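Progress Report to the Dritau Fund
Household Handling Project, Brundbridge Workshop
Reporting period ending with the open day, Sat 26 January

1. Summary

The main item this period was the open day required under the second stage of the grant. It was held in the ground floor workshop at Brundbridge and ran from mid-morning until late afternoon. We logged 13 booked groups plus people who came in off the street. Recording work for the Sisay set went on as usual in the weeks before and paused for three working days while we prepared the room. Spending is within budget. One item, the second arm, is behind schedule.

2. Work before the open day

By the close of the period the Sisay set held 2,392 recordings of everyday tabletop tasks, all made with the hand-held grippers. The target for this stage was 2,000. The extra recordings come mostly from plug and switch tasks, which we moved forward in the plan after the last review asked for more work on items found in a home office.

We also changed how recordings are checked. Each one is now looked at the same day by a person other than the one who made it. Rejected recordings are kept in a separate folder with a short reason. The most common reasons so far are a hand crossing in front of the camera and a start made before the gripper was fully open.

3. The demonstration

Visitors were taken through in small groups. Each group saw a short talk at the wall screen, then a task done by a member of staff with the hand-held gripper, then the same kind of task tried by the arm. The last part of the visit was open time at the tables, where people could use a gripper themselves.

The tasks on the program were placing a cup on a saucer, folding a cloth, and power strip work: pressing a switch, seating a plug, and pulling a plug out. The strip we use for this has four outlets with a round button beside each one, so a recording has to make clear which button is meant. The ridged finger pads are the same type we reported on last time. They wear at the lower edge and we are keeping spares on the shelf.

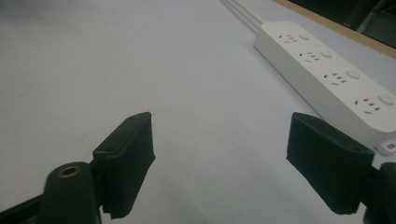

A visitor from the Bunham group asked why the strip was left free to slide on the table when most people at home would have one pushed against a wall or held down with tape. The question came up again in two of the later groups. Our answer was that a free strip is the harder case, and that the arm has to learn to steady it or to push straight down. We accept that the fixed case is also needed and have added it to the plan for February.

The arm completed the cup task in every group. The cloth task worked in most groups but was slow. Plug removal was the weakest part. With a tight plug the arm lifted the whole strip, and staff stopped the run each time this happened. We told visitors at the start that some runs would fail, and the failures led to most of the useful questions.

4. Feedback

We received some 30 comment cards. Most were positive about the open time at the tables. Several people found the talk too long, and two could not read the wall screen from the back. A few asked for left-handed grippers. The present grip can be used in either hand, but the trigger is easier to reach with the right, and we will look at this when the next batch is ordered.

5. Delays and changes

The second arm was due before the open day and did not arrive. The supplier now gives a February delivery. The demonstration was run on one arm, which meant longer waits between groups than planned. We do not expect an effect on the end date of this stage.

6. Next period

Record the fixed power strip tasks, with the strip against a back board and with it taped down.
Install and test the second arm.
Retrain on the full Sisay set and repeat the plug removal test.
Send the Fund the cost figures for the open day, including room changes and printed material.

We would also like to agree a date for the Fund's own visit to Brundbridge once the second arm is running.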